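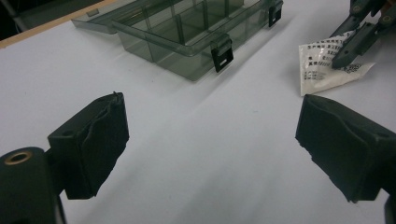 Opinion | Television
By the Nitmont Review screen desk
Filed Saturday, 8 min read

An acting credit is a contractual item before it is anything else. Its wording, position, duration and, in older agreements, the size of its lettering relative to the title are settled in a negotiation that usually ends before the first costume fitting. By the time it reaches a viewer it has been reduced to a name on a screen, and by the time it reaches an online filmography it has been reduced again, to a line with a programme title and a number of episodes in brackets. My argument is that the second reduction throws away most of what the credit was meant to record, and that the services publishing these lists should stop treating the episode count as a measure of anything.

Take Gallstead, the hospital drama that ended in February after 301 episodes. Its regular cast were credited under an all-episodes clause, a common arrangement in long-running series. The clause means that a performer's name goes in the opening titles of every episode made during the term of the contract, whether or not the performer is in it. It suits the production, which can leave the title sequence alone for a whole series, and it suits the performer, whose standing does not drop in weeks when the story is elsewhere.

In the final four series of Gallstead the producers cut costs by guaranteeing most regulars a smaller number of working episodes than the series contained. A performer might be engaged for 13 out of 20. The titles still carried all of them. A filmography compiled from the titles will therefore give the performer 20 episodes, and one compiled from the closing cast list, which on Gallstead was drawn up from the call sheets, will give 13. Both figures can be found online for the same people. Neither listing says which method was used.

The difference is a small one if the list is read for amusement. It matters more in casting, where these pages are now used as a first sift, and in the obituaries and profiles that draw on them. A reader who sees a large number next to a title assumes a large part. That assumption was fairly safe when a series regular appeared weekly and a guest appeared once. It fails in both directions now.

The other direction is the guest credit. "Guest star" had a fairly stable meaning in American network television: a part of some size, in one episode, usually billed after the titles and above the co-stars. "Special guest star" was a grade up and was often given to somebody who appeared in most episodes but whose agent preferred not to have them listed among the regulars. There are performers with long runs on successful comedies who were special guest stars throughout. The databases mostly file them as guests, sorted beneath people who opened a door in the pilot and were then put under a series contract.

British practice never had such a clear ladder. Closing credits here have tended to list the cast either in order of appearance or in an order agreed with agents, and the two can look identical on screen. An order-of-appearance list carries no information about the size of a part. A porter who enters in the first shot comes before the lead who enters in the second. Some lists say "in order of appearance" at the top and many do not. A database which numbers the cast from one downwards, as most do, turns this accident into a ranking.

Streaming has made matters worse for reasons that are largely mechanical. When Inus put out Shakya last autumn, the opening titles ran in full on the first episode and were shortened on the remaining five. The full card order existed only once. The closing credits were reduced to a panel at the side while the next episode loaded, and the panel could not be enlarged on the television version of the application. Anybody trying to log the cast by eye had to let the credits run on a laptop, stop them, and read from there. I did so for all six episodes. Two names in the closing list of the fourth episode do not appear in that episode's published cast at all, and one part listed in the published cast was cut before transmission.

I would not blame the streaming service alone for this. The published cast list is supplied by the production company, in a spreadsheet, some months before the final edit is locked. Corrections can be sent in afterwards, but the person who would send them has generally moved to another production. The database then copies the service, other sites copy the database, and after a year the error is better supported than the fact.

Nitmont, for readers who know us only through these columns, keeps its own index of television credits and is open to the same complaint. Our index was started as a way of checking reviews. It took its episode counts from whatever source was nearest. When the desk went back over 1,000 entries earlier this year, it found 33 in which the source of the count could be established without asking the production. The others may well be right. We have no means of saying so, and until the check was done we had published them with exactly the same confidence as the 33.

The usual defence of the episode count is that it is simple and that readers understand it. I accept the first part. A single integer is easy to store, easy to sort and easy to display on a telephone. The second part I doubt. Readers understand a number, and then supply a meaning for it which the compiler never checked. An actor with 20 episodes of a daytime serial may have been on screen for less time than one with a single feature-length drama. An actor with a voice part in an animated series may have recorded a whole run in two afternoons. These are separate kinds of work, and the number in brackets puts them on one scale.

Screen time is sometimes put forward as the replacement, and there are enthusiasts who time it with admirable patience. It has the merit of being measurable. It is also a poor guide to the part. A barrister's junior can sit behind the barrister for most of a trial episode and have two lines. The caller whose voice is heard throughout a thriller may never be seen. Any rule for whether a shot over the shoulder counts, or a reflection, or a photograph on a mantelpiece, has to be written down and applied by everyone who does the timing, and in practice each enthusiast has a different rule. I would be sorry to see screen time become the standard figure, as it would carry an air of precision that the method does not support.

What I would prefer is duller and could be done with the information already available. Each line in a filmography should carry three fields that are now missing. The first is the form of the credit exactly as shown: "with", "and", "special guest star", "introducing", or nothing. The second is where it was shown, in the opening titles or the closing list. The third is the source of the episode count, with a plain admission when the source is unknown. A compiler who has the programme open in front of them can fill in all of these in the time it takes to fill in the existing ones. The episode count can stay, provided it has its source beside it.

There are objections. The wording of a credit can vary between territories, and the version shown abroad may have been recut with different titles. Some older programmes survive only in repeats from which the closing credits were trimmed. Daytime serials have casts too large for anybody to log fully. In each case the field can be left blank, and a blank is more useful to a researcher than a guess that looks like every other entry. The present layout has no way to show a blank, and so the guess goes in.

A harder objection is that agents will not like it. Much of the value of an all-episodes clause lies in the fact that it is counted in full by people who do not know what it is. A performer who gave up part of a fee for the clause has a fair claim to whatever benefit follows. I have some sympathy with this, and the proposal would let the credit stand as it was negotiated. It would record that the name was in the titles of every episode, which is what was bargained for. It would stop short of asserting that the performer was present in every episode, and no contract I have read makes that claim.

The same care is overdue lower down the list. A day player with one scene in Gallstead has a line on a filmography that reads "Gallstead (1 episode)". So does the lead in a self-contained episode who carried the whole hour and was credited alone, on a separate card, before the writer. Anyone who watched the two episodes would know which was which. The page, which exists for people who did not watch them, gives no help.

Our own index will take on the new fields from the next series of entries onwards. Existing entries will be marked as unsourced until somebody has gone back to the programme, and a good many of them will stay marked for a long time. Corrections are welcome at the usual address and should say which version of the programme was consulted.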